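Filed under: Flight / Personal Aircraft / Open Data

# Trunbridge Hover Log – README

Notes and numbers from a season of tethered tests on a one-seat electric lift aircraft.
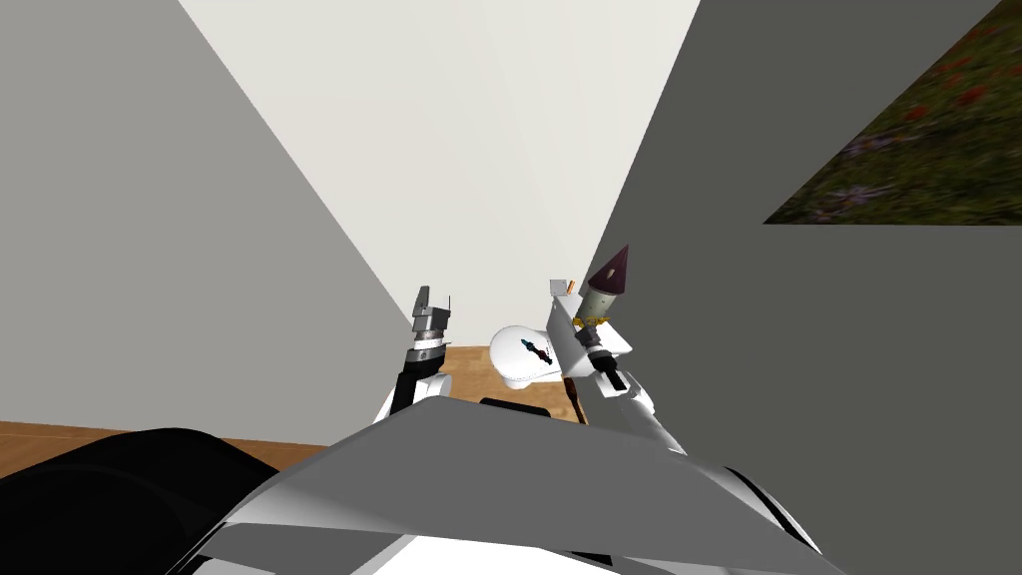
Trunbridge, 19 June 2005

Hi, and thanks for downloading this! I'm Lærke Juhl, and I've spent more evenings than I'd like to admit cleaning up the files in this folder. They come from the Nilatero, a little open-frame machine with ducted fans at the corners and a seat that will never be comfortable. If you build small aircraft, or you just like poking at flight data, I hope you'll find something to chew on.

## What's in the folder

There are 193 hover logs, one plain text file per flight. I started with 200, but seven had the clock reset partway through and I couldn't line the columns up again, so I pulled them. The file names are just the run number. If you hit a gap in the numbering, that's one of the seven.

Each file has these columns, separated by tabs:

- `t` – seconds since the fans were armed
- `volts` – pack voltage under load
- `amps_fl`, `amps_fr`, `amps_rl`, `amps_rr` – current to each fan, front left through rear right
- `pitch`, `roll` – degrees, nose up and right side down are positive
- `height` – meters above the pad, from the sonar
- `note` – whatever I typed afterward, usually nothing

Everything is sampled at 10 readings a second. I know that's slow for control work. The logger is an old Trestov unit (bought secondhand, with somebody's boat race still on it) and it drops lines if you push it any harder.

## Things to watch for

The sonar gets confused over wet grass. In the early runs you'll see the height jump to zero and back for a reading or two. I left those in, so filter them however you like.

`amps_rl` reads a bit high until run 61, when I finally swapped the sensor. I haven't corrected it. I did try a simple offset and it made some runs better and others worse, so please don't assume one number will fix them all.

Tether load is not recorded. I really wish it were! The line was slack for most of the hovering, but in gusts it certainly wasn't, and you can sometimes spot a tug as a sharp little kick in `roll`. If the note says "windy" I'd skip that file for anything serious.

Also, all of this is with a sandbag in the seat. There's no piloted flying here.

## Reading the files

Any spreadsheet will open them. I've put a small script in `tools/` that draws voltage and height on one chart – it's clumsy but it works on my machine and on my brother's. Run it with the file number after the name:

 plotrun 88

Version 2 of the set is the one you want. The first version had pitch and roll swapped in the header, which caused a couple of very puzzled emails. Sorry about that!

## Using it

Free for anything you like, including commercial work. A mention would be nice. If you turn up a mistake, write to me with the run number and the time in seconds and I'll go look. The Hauksdóttir duct drawings aren't included because they aren't mine to hand out, so please stop asking me for those :)

Still to do: a proper units table, battery temperatures for the June runs, and a better explanation of the arming sequence.

Related items

- Nilatero seat frame: weights and cut list
- Picking a battery pack for short hops
- Hauksdóttir ducts, first impressions
- Trestov logger: getting the clock to behave
- Tether knots that held (and one that didn't)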